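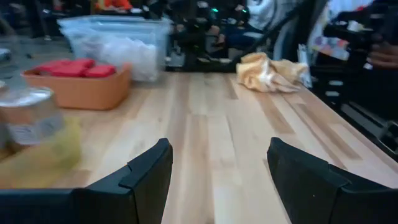
Jihad Kassab told me on my first day that if I wanted to know why people salt their food, I should stop asking them and start weighing the salt shakers. I had a whole questionnaire ready by then, so that stung a bit, but it ended up shaping the entire project.

Student project report: Salt habits in the Marnon dining hall
April 19, 2025

What I wanted to find out

My question was pretty simple. Do people salt their lunch before they taste it, and does it matter how far they have to reach? I eat at Marnon almost every day, and I'd noticed I grab the shaker without thinking, even on days when the soup is already salty (sorry, kitchen).

How I did it

I watched 496 lunches over the spring term and made a tally mark for each person who salted before the first bite. For half of that time the shakers stayed on the tables. For the other half, the kitchen let me move them to the counter by the trays — a short walk, but you do have to get up. I weighed the shakers at the start and end of every lunch, on a kitchen scale I borrowed from my aunt. I also put out jars of seasoning blends for a while, to see if people would swap.

The seasoning jars

This part was the most fun! I chose blends with strong flavors, like sesame and seaweed mixes, and let people shake on whatever they wanted. A furikake is a good one to start with if you've only ever used plain salt, and it's great on rice and eggs. My mistake was putting the jars out on pasta day. Hardly anyone touched them, and I can't blame them.

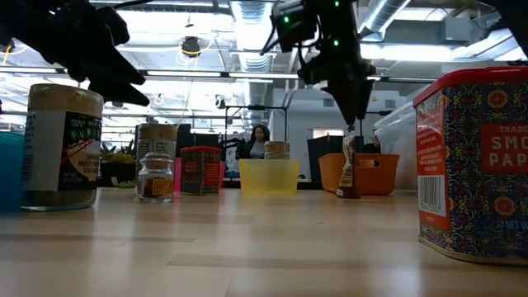 What I found

With shakers on the tables, 41 percent of people salted before tasting. With shakers on the counter that number dropped a lot, and the shakers lost much less weight too. A few people complained, and one guy started bringing his own.

What I'd change

I'd run the counter weeks and the table weeks in mixed order, so the menu doesn't mess things up. Ayman Srour pointed out that I never recorded who was a regular, and he's right — I'd add that first. I want to try it again in May with the soup bar only, if the kitchen will still have me.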